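Campo de tiro Stostwood: preguntas frecuentes sobre blancos de acero

¿Qué acero se admite en las líneas de carabina?
Solo placas con dureza certificada por el fabricante. El certificado se presenta en recepción antes del montaje. Las placas de acero dulce se rechazan en todas las líneas.

¿Puedo llevar mis propios soportes?
Sí, si permiten inclinar la placa hacia el suelo. Los bastidores Clernar y Morrison están homologados. Los demás los revisa Ailsa Menzies, responsable de material.

¿Cuándo se retira una placa?
Cuando presenta cráteres, grietas, rebabas o deformación visible. No se permite soldarla ni girarla para usar la otra cara.

¿Cuántas placas se pueden montar por puesto?
Un máximo de cuatro, con dos cadenas por placa.

¿Qué protección es obligatoria?
Gafas con resistencia balística y protección auditiva, también para acompañantes.

¿Se puede beber en el puesto?
Agua sí, en envase cerrado y fuera de la mesa de carga. El alcohol está prohibido en todo el recinto.
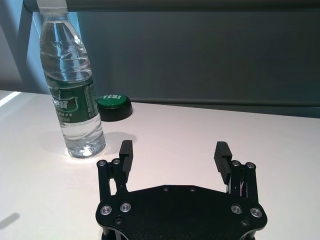 ¿Hay que reservar?
Solo para la línea larga. La galería Sirnton funciona por orden de llegada y dispone de 53 puestos. En mayo cierra a las 14:00 por mantenimiento del espaldón.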